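October, late afternoon

Back on the Skonmont volume question. Oranuch wants it closed before the Kelden note goes out. I don't think it can be.

Their claim is that token turnover tripled over the summer on real demand. I pulled the transfers again this morning and 78 per cent of the value moves between the same 40 wallets, mostly in round lots of 300. Chaiwat says market makers do this. Maybe, but market makers don't usually send the coins back within four blocks at the same price.

Sunee reran it without the Miria bridge, in case wrapped coins were being counted twice. Barely moved. Her script still drops failed transactions silently -- needs fixing before anyone quotes it. 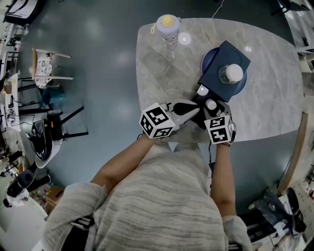 Cold storage next. Pornthip's draft takes the project's reserve figure as read, and all we have is a signed message from one address. A signature shows someone holds a key on the day they sign. It says nothing about loans against the coins. I'd put about as much weight on it as on that navy box with the glass jar standing on top: fine to look at, and no help with what's inside.

To do: ask Sakda for the older node snapshot, compare fees paid per wallet. Price chart left out for now.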